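Home | News | Neighborhoods | Schools | Events | Obituaries

Shared laundry room opens at Drosville's old creamery building

November 15, 2022

14 shares | 3 comments

Anyone who has lived in Drosville for a while will remember the long winter when the Dissanayake laundromat on the corner closed its doors, and how many of us found ourselves driving the back road to Vulau with a trunk full of towels and a pocket full of quarters. So it is a real pleasure to report that the wash is coming home. The neighborhood association has signed off on a shared laundry room on the ground floor of the old creamery, and the first families on the list may start using it this week.

The idea goes back to a potluck in March, when a conversation over the dessert table wandered, as such conversations do, from pie crust to bedsheets. A good many apartments in the creamery blocks were built without hookups, and there are 84 households in those blocks today. The association set aside $2000 to get the project moving, and the Jasau Fund, which has helped our town with everything from library shelves to the skating pond, agreed to take care of the rest.

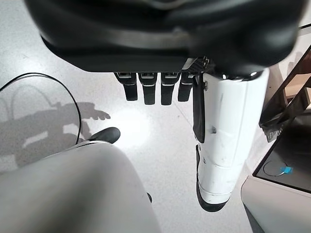
My only worry is the evenings, one reader wrote to us after the plan was announced. Those of us who work late can't do a load at two in the afternoon, and I hope the sign-up sheet leaves some room for people who get home after supper and still need clean uniforms for the morning.

It is a fair point, and the association has heard it more than once. For now each household may book two turns a week, and one of those can be an evening turn if you ask for it when you sign up. Regular washing costs $3 a load, drying included, and the money goes toward water, power and repairs. Detergent is not provided, so please bring your own (and please, go easy on it, as the front-loading kind of machine needs a good deal less soap than most of us grew up pouring in).
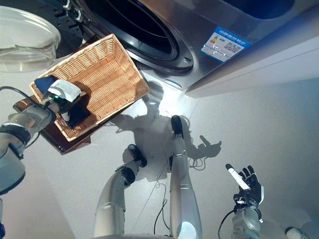

How to sign up

Stop by the association desk at the creamery entrance any weekday morning, with something that shows your address. You'll get a key card and a sheet of house rules, which is short and mostly common sense: clean the lint screen, leave the washer door open so the seal can air out, and don't leave your things sitting after your turn is up. If you can't manage the trip to the desk, a neighbor may sign up for you with a note.

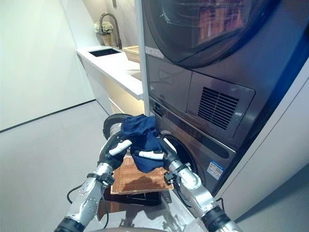
There was also some lively talk about what to do with clothes that get left behind, which will surprise no one who ever used the old laundromat and its famous box of single socks. Anything unclaimed will be kept on a shelf by the desk for two weeks and then passed along to the clothing closet in Vulau, where winter things for children are especially welcome just now.
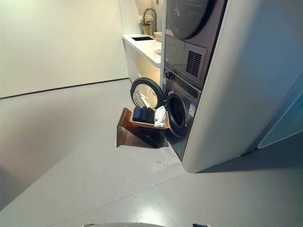 The washer and dryer are stacked, with the washer below.

Folks on the waiting list will get a phone call when their turn to register comes up, and the association asks for a little patience while the calls are made. Coffee will be on at the desk all week for anyone who wants to come by, ask questions or just get in out of the cold.

Contact the newsroom | Copyright 2022 Drosville news desk | Back to top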